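Notebook, September 25, 2023
Bedroom textiles, second go

Right, where was I. The Wamaswood box got opened at last and I've spent most of today up to my elbows in bed linen, so these notes are a bit of a jumble. Līga Lūse, if you're reading this, your list from May is still taped inside the cover and I've been ticking things off it in green.

Started with the big covers. The monkey one is still my favourite by miles! Pink, light blue, yellow, white, lavender and red stripes, dots all over, and those daft faces grinning up at you while you try to get the edges even. It does make it a pain to judge whether the thing is on straight, mind. The bands run diagonally, so your eye goes along them and you end up pulling the whole cover towards the window. I gave up going by the pattern and went by the hem, which worked much better. Must remember that for the Multska set too, the one with the slanting checks.

Pillow end: left the green patterned fabric where it was. I tried tucking the cover under it, then over it, and over looked tidier but slid off as soon as I leaned on the mattress. Under it is, for now.

Small cloths next. I'd washed the lot at 60 with the Hodomitz powder (the unscented one) and I'm fairly sure they've shrunk, though I stupidly didn't measure them first. Lesson for next time, tape measure BEFORE the machine. They've gone a bit stiff as well. Folding in half and half again is fine, folding in thirds they just spring open, so halves from now on and I'll change the shelf label.

Fan on the wall by the bed: blades want a wipe. I keep saying it. The light green cushion can stay underneath until somebody finds it a proper home, but not once the heating season starts, please.

Box weight on the kitchen scales came to 1,139 g with the lid, so the postage guess was too low. Spent 6 minutes looking for the other roll of tape and it was in my pocket.

Still to do
1. Ask Su whether they'll swap the shrunken cloths or whether we just buy more.
2. Shelf label, see above.
3. White cloths by the monkey bed, fold in halves and stack with the rest.
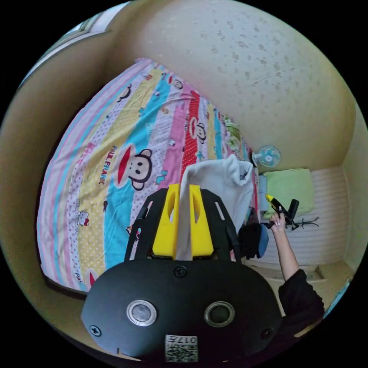

4. Iron the pillowcases, medium heat, and hang them over the door while they cool.
5. Give Līga her green pen back.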